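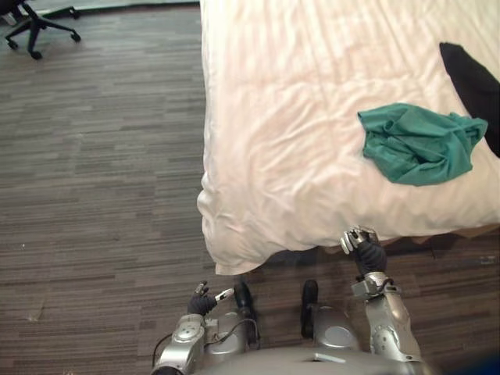 Sleep and Study Hours in Shared Housing

Min-kyu Yang, Lornley campus

1. Background

First-year students at Lornley often say they sleep badly during the week. I wanted to know if this had more to do with noise or with study hours. I picked Faulkner Hall because it sits on the Plemport road and has both single and shared rooms.

2. Method

I sent a short survey to 550 students in February and got 460 replies. The survey asked for usual bedtime, wake time, room type and hours of study after dinner. I also kept my own sleep log for 11 nights to test the questions.

3. Results

Students in shared rooms went to bed later than those in singles, but both groups got up at close to the same time. Late study was the most common reason given for a late bedtime – road noise came second. Tuesday was the worst night, mainly for people with lab reports due the next morning.

4. Limits

All answers were self-reported. Students who work night shifts were left in the results and should be looked at separately.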